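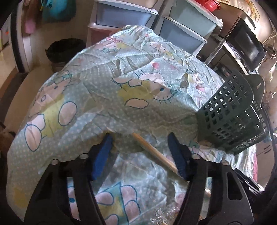
Minutes of the Sendoncombe Board of Health, regular meeting, Mar 16, 2022. The board met at 6:30 p.m. with five of seven members present, which is a quorum. The minutes of the prior meeting were approved with one correction: in item 4, "quarantine order" was changed to "isolation order." Under bedding in shelters, the board took up the draft standard for the Grasar Street overnight site. The draft covers printed sheets such as the light blue one with cartoon cat faces and white polka dots, as well as plain white stock, and sets the same laundering interval for both. Adopted 5 to 0.

Item 2. Visitor restrictions at licensed care homes
Counsel reported that the current order rests on section 12 of the county health code and lapses when the declared emergency ends. An extension would need a new finding of fact. Counsel advised that the finding state the evidence relied on and the date it was reviewed. One member asked if the order could be narrowed to indoor visits. Counsel said it could, by amendment, with notice posted at each home. Motion to direct staff to draft the amendment. Carried 4 to 1.

Item 3. Appeals
Two appeals were received against penalties issued under the capacity rule.
Kamath Hall: penalty of $4000. The appellant argued that the posted limit of 200 persons was never served in writing. Staff could not produce proof of service. Penalty set aside, 5 to 0.
Dolovitz Bakery: penalty of $1000. Service was not disputed. Appeal denied, 3 to 2. The appellant was informed of the right to seek review in county court.

Item 4. Records retention
Staff asked to keep screening forms until September. Counsel noted that the forms contain health information and that the retention schedule has no category for them. Tabled pending a written opinion.

Public comment
Two written comments received, both on item 2. Entered in the record.

Adjourned at 8:05 p.m.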